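The Bottle Job

Farhad Dehghan had the Redari grippers on trial until the end of December. After that he could send them back to Skekeo or pay 3,000 for the pair, with a training plan on top.

He set up on the small wooden table. The dark cloth went up first, then the letters, then the toaster and the tray of beans. He had read the whole manual, all 114 pages, and it was firm about variety. Give the system a busy table, it said. Let it learn which thing matters.

The thing that mattered was the bottle. His mother had trouble with bottles now. She could still cook, and she could still beat him at cards, but her hands would not close on glass. Skekeo said an arm could learn to do it if a person did it enough times first, with the same fingers the arm would use.

"How many times is enough?" he had asked.

"Four thousand is a good start," said the woman on the phone.

So he squeezed, held, let go, and squeezed again.

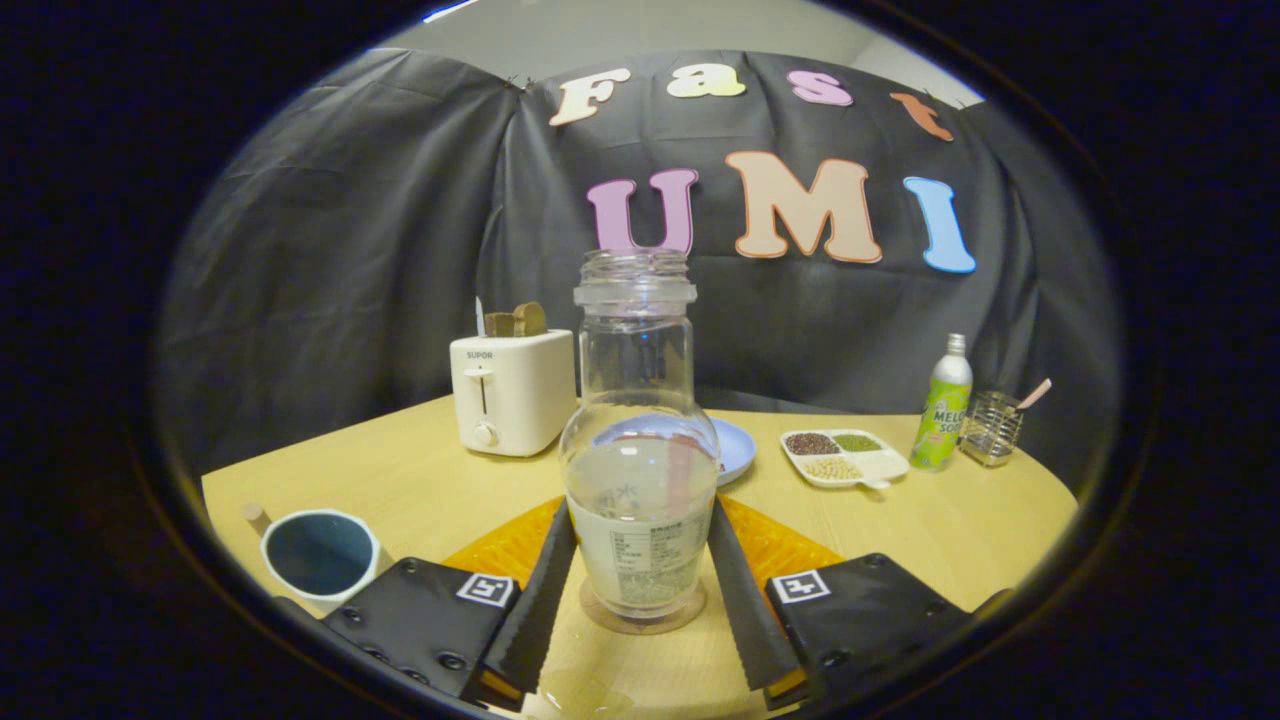
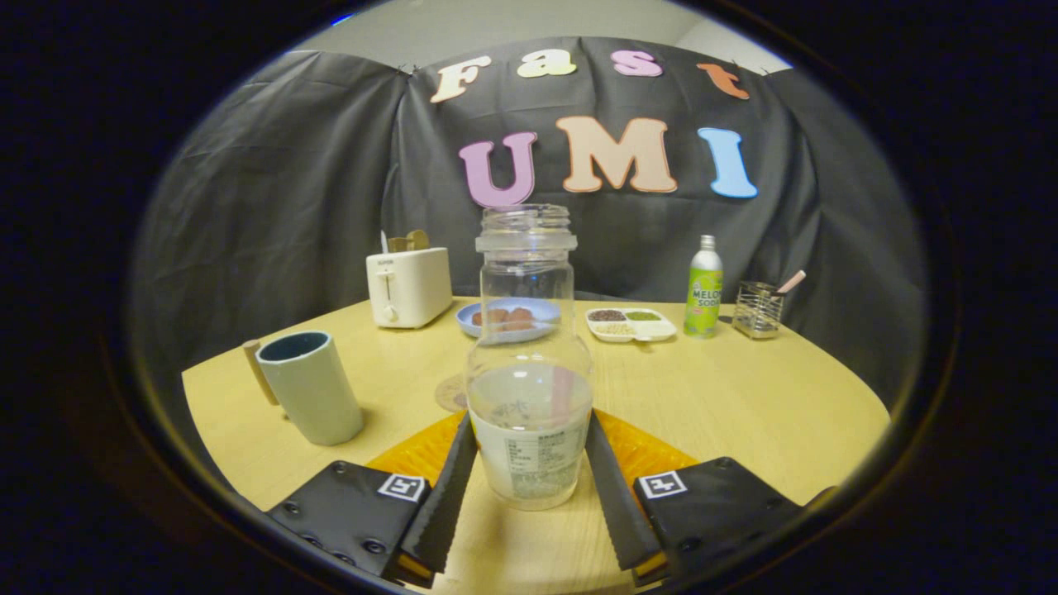
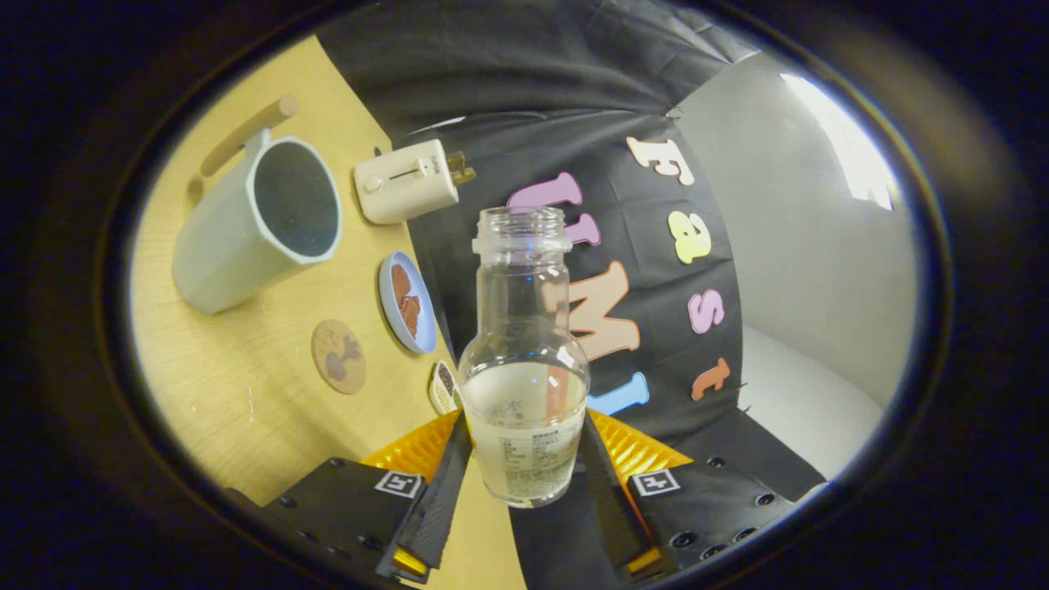

The Review

At 2 in the morning he opened the form on the Skekeo site. It wanted stars and a few words.

He wrote that the grips were heavier than the Zuccaro set he had tried in the spring. He wrote that the teeth on the fingers were a good idea and that the manual needed an index. Under "Would you recommend this product?" he stopped for a while.

His mother came in wearing her coat over her nightgown. She looked at the table.

"You're still playing store," she said.

"I'm teaching it."

"Teach me. I'm already here."

He put the grips in her hands and showed her where the fingers closed. She frowned and leaned in, the way she did over her cards. The black fingers met the glass. She lifted the bottle an inch, held it there, and set it down.

"Again," she said.

He moved his chair to make room for her and left the form open on the screen.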